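1/ Our choir gave its spring concert in February, which is early, but the hall at Levside was only free then. A few people asked how it went, so I'm putting it in one place.

2/ The main piece was a Requiem setting by a local composer, Bit-na So. It lasts 50 minutes without a break. We had been rehearsing it since September.

3/ It's written for double choir, organ and two cellos. We split the altos down the middle and I ended up in choir two, next to the second basses. I've sung first choir for years and had to relearn where to listen.

4/ The Sanctus is the hard one. The two choirs come in a beat apart and stay that way for four pages. In rehearsal we fell together every time at the same bar. Our conductor had us sing it walking round the room, and after that it mostly held.

5/ On the night it held until the last page. Choir one waited for us. I doubt many in the audience could tell.

6/ The hall seats 209 and we sold all but a handful. The year before, at Pravden, we had a church with room for over 751 and it looked empty from the front even with a decent crowd. I prefer the smaller place. You can hear the consonants.

7/ The organ at Levside is a small one and goes sharp when the heating is on. They turned the heating off at four in the afternoon. I wore two vests under my blacks and was glad of them by the Agnus Dei.

8/ The second half was shorter: two Tallis motets, a Bruckner, and a set of Welsh hymns arranged for the cellos and upper voices. The hymns got the longest applause of the evening. My mother knew all the words and sang along from row three.

9/ Somebody asked about the scores. They were on hire and have gone back, so please don't message me for a copy. The composer is hoping to have a printed edition out before the autumn.

10/ There is a recording, made from the balcony. The balance favours the organ and you won't hear much of the tenors in the Kyrie. Members will get a link once it's been trimmed. It won't be public.

11/ Next up is a summer programme, all unaccompanied, mostly Byrd. We need second sopranos and at least two low basses. No audition, but you should be able to read music and get to rehearsals at half past seven.

12/ If you want to come along, try a rehearsal first and pay your subs afterwards. Bring a pencil.

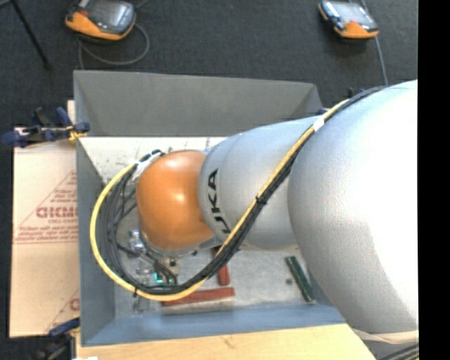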